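Chapter 4
Small Rooms, Loud Crowds: How a Concert Tour Gets Built

I bought my first concert ticket with money I'd saved for shoes, and I stood so far back that the singer was the size of my thumb. I loved every minute. What I didn't think about, not once, was how the band had ended up in my town on that night and not in some other town on some other night. That's the question I want to spend this chapter on.

Let's start with a band I'll come back to a lot, a four-piece called Odar. In September 2018 they had one album out on a small label, Stunel, and a booking agency, Esitz, that had just taken them on. They wanted to tour. Great! But where, and in rooms of what size?

You'd think you just pick the biggest hall you can get. I thought so too when I started out in booking, and I lost money on it. A hall that holds 1,547 people feels terrific when it's full and pretty sad when it's half full, and you pay the same rent either way. Odar's agent looked at past ticket sales and went for a room called the Jia, which holds 1,149. They sold 1,136 tickets. Thirteen left over - I'd take that any night of the week.

Most of this work gets done at a desk, months ahead of the first show. You call halls and ask for a "hold," which means they pencil you in without a contract. You may be first in line for the date or you may be third (third is a lot of waiting by the phone). Then you try to string the dates together so the van isn't crossing the same mountains twice.
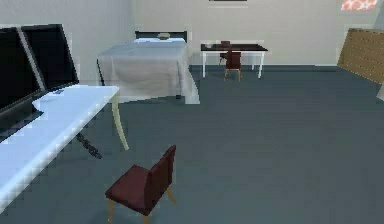
4.1 Holds, Offers, and Guarantees

So you've got your hold. Next comes the offer, and it's the part my students always get mixed up, so I'll go slowly. The person putting on the show is the promoter. The promoter offers the band a guarantee, a set fee that gets paid even if it snows and the seats stay empty. Often there's a second piece on top, a share of whatever is left after the costs are covered.

Say the guarantee is $1,000 plus a share. On a slow night the band takes home the $1,000 and the promoter eats the loss. On a good night everybody does better. We'll work through both kinds of night in the next section, using Odar's December dates, so keep a pencil handy.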